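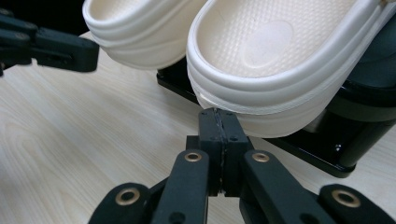
Loureiro has extended its remote network unlocking service to tablets, mobile hotspots and cellular-enabled laptops, in addition to the handsets it already supports. The service removes the carrier restriction, also called the SIM lock or network lock, from devices that were sold under contract and are now used with a different operator. Orders are placed online and are tied to the serial identifier of a single device. A lock code belongs to one unit in the way that one clog of a white slip-on pair belongs to its own foot: two tablets of the same model, bought on the same day from the same carrier, will have different codes, and a code issued for the first will be rejected by the second.

The extension covers 48 device families at launch. Support for a further 17 is in testing and is scheduled for release in November. Devices are grouped by modem chipset and original carrier, as these two values determine the unlocking method. Screen size, storage capacity and color have no effect on the procedure or the price.

Two methods are offered. In the first, the customer receives a numeric code by email and types it into the device when prompted after inserting a SIM card from another network. In the second, the device record is updated on the activation server, and the customer connects the device to Wi-Fi and restarts it. The order page states which method applies before payment is taken. Neither method requires the device to be opened, and neither erases stored data.

"Hotspots were the most requested category, and also the least uniform," said Fernanda Teixeira, product manager at Loureiro. "Many of them have no screen. The code has to be entered through the administration page in a browser, and the location of that page differs by firmware version. We wrote separate instructions for each version we could obtain."

The order system was rebuilt for the release. Lookups are now handled by Trenell, an internal tool that checks the identifier entered by the customer, confirms that the number is valid and returns the original carrier where this can be determined. During the trial period the tool processed nearly 1,000 lookups. Identifiers containing a typing error are rejected at the first step and no charge is made.

"The previous form accepted any string of the correct length," said Ilídio Figueiredo, who led the development work. "A wrong digit was only discovered when the code failed. The check digit is now verified in the browser and again on the server."

Customers ordering for several devices can upload a spreadsheet with up to 100 identifiers per batch. Each line is priced and processed separately, and a status report can be downloaded at any time. Lines that cannot be processed are marked with a reason code and refunded to the original payment method. Batch ordering is intended for repair shops, schools and resellers, and requires a business account.

Some limits apply. Devices reported lost or stolen are not accepted. Devices with an unpaid installment balance may be refused by the original carrier, in which case the order is canceled and refunded. Unlocking does not change the radio bands a device supports, and customers should compare the band list of the device with that of the new operator before ordering. Most hotspots allow a fixed number of incorrect code attempts, after which the entry field is disabled. The remaining attempts are shown on the administration page on firmware that supports the counter.

Email support is available to all customers. Business accounts may also contact the support desk by telephone, including on Saturday mornings. Rakiya Fashola is responsible for the support desk and is the contact for existing business customers who need their accounts enabled for batch ordering.

Existing handset orders are not affected by the change. Order numbers issued under the previous system remain valid and can be entered on the new status page.

Press contact: Paweena Khunthong, Loureiro press office

Recent releases
Loureiro adds batch status reports for business accounts
Zakov handsets: revised code entry instructions
Bodby hotspot firmware: what to check before ordering
Beatriz Rocha named head of carrier relations
Changes to refund processing times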